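A cloth, a pencil and 41 visitors: an afternoon in the Nudo workshop
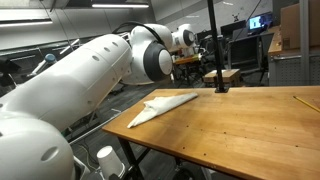 The arm at the table in the Nudo workshop in Rernau, with a folded cloth and a pencil on the wood.

When I came to the open day in Rernau, the doors were open since one hour and the first group was already leaving. The engineer who received me has worked at Nudo for nine years. She asked me to leave her name out, because the work belongs to the whole team.

I asked her first why the table is made of wood and has holes in it. "We bought it from the old Stergiou furniture shop," she said. "We fix a post, we move the post, and every time there is one more hole. I like it. A metal table makes too much noise when you drop things, and we drop many things."

The task for the visitors was a simple one: the arm should fold a small cloth. She told me that cloth is more difficult than it looks. "A pencil is always a pencil. You know where the end is. A cloth has a new shape each time you touch it." In the spring her team made 1266 attempts, and she counts 1000 of them as useful, also many of the bad ones.

In the afternoon there were 41 visitors, in small groups. The children wanted to know how strong the arm is, and the parents wanted to know the price. She answered only the first question. An older man, who had worked 70 kilometers away in the Proltusov textile mill, stayed a long time and explained to her how his colleagues folded towels — corner first, then the long side.

"I wrote it down," she said. "Next week we will try it his way."

The workshop opens again for visitors in July, from two o'clock.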